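Saying Sorry on the Front Page: How Local News Sites Report Condolences
Final project report, Reporting and Community
Mortimer Okafor and Thaddeus Yazzie

Why we picked this

When a well-known person loses a parent or a spouse, there is usually one story about the death and then a whole string of smaller stories about who said what. A radio host posts a message, a former coworker replies, a singer shares an old memory, and each one gets its own headline. We both read these all the time at home and had never stopped to ask how they are put together. Once we started looking we could not stop! Thaddeus wanted to study the headlines and Mortimer wanted to study where the quotes came from, so we did both.

What we collected

We used the online archive of the Rindia, the daily paper that covers Flaltmont and the towns near it. We searched for stories with the words condolence, mourns, consoles, tribute or sympathy in the headline or first paragraph. The search gave us 1290 results. Many were not useful (a tribute band came up over and over, and so did a horse), and after reading through them we kept 867. From those we chose 198 to read closely, spread evenly across the years in the archive.

We finished the search in February and did the close reading after that. Each story was read by both of us separately, and then we compared our notes. When we disagreed, we read the story aloud together, which sounds silly but settled most of it.

What we looked for

For every story we wrote down who was speaking, who had died, how the writer got the words (interview, public post, statement, or someone at the funeral), and whether the grieving family was quoted. We also noted the verb in the headline. Verbs were Thaddeus's idea and they turned out to be the best part of the project.

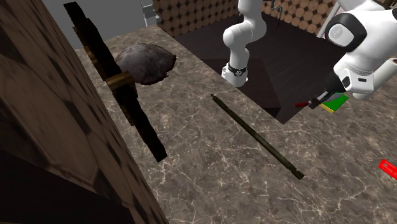
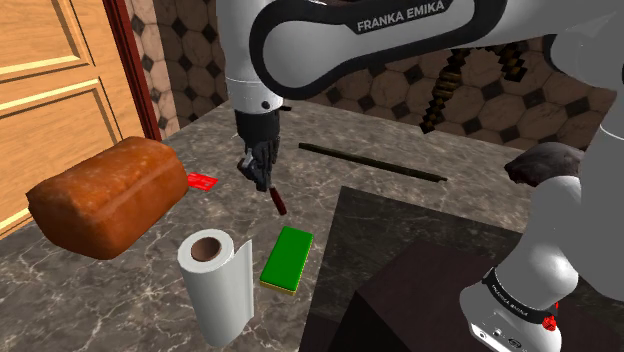
The verbs fell into groups pretty fast. "Mourns" and "remembers" keep the attention on the person who died. "Consoles" and "comforts" move it to the friendship between two living people. Then there is "breaks silence," which we came to really dislike, since it makes a private person sound as if they owed the public a speech and were late with it. The older stories mostly used the first group. The newer ones lean on the second and third, and the speaker's name nearly always comes first.

Where the words come from

Most of the newer stories were built on a single public post. Often the post was three or four sentences long and the story quoted all of it, with a paragraph of background added underneath. The older stories had more voices in them: a neighbor, a pastor, a person from the same choir. They also took longer to appear. We loved reading these. One piece on a retired bus driver had his whole street in it, down to the woman who kept his spare key, and it never mentioned anyone famous at all.

Only seven of the stories we read closely said that the family had agreed to the article. That does not prove the others skipped asking — a reporter can ask and leave it out — but as readers we had no way to tell.

Talking to an editor

We interviewed a night editor, Ms. Nedeljković, who was very generous with her time. She told us that condolence stories are quick to write and widely read, and that she worries about them more than readers might guess. Her own rule is to wait until the family has said something in public. She also cuts any detail about illness that came from a friend and not from the household. We asked if the rule was written down anywhere and she laughed and said it was on a sticky note.

Problems we had

Our biggest problem was the archive. Photo captions were missing for several years, and some stories had been updated later with no note saying what changed. Our coding sheet, which we named Lerna after the monster because two new columns grew whenever we deleted one, had to be rebuilt twice. We also covered a single paper, so we can't say much about other places.

What we would do next

We would like to speak with families, with plenty of care and only if they wanted to. We would also like to compare the comments under the two kinds of stories. Mortimer has already started a list of radio tributes, and Thaddeus is still collecting verbs.

Submitted Sun 7 July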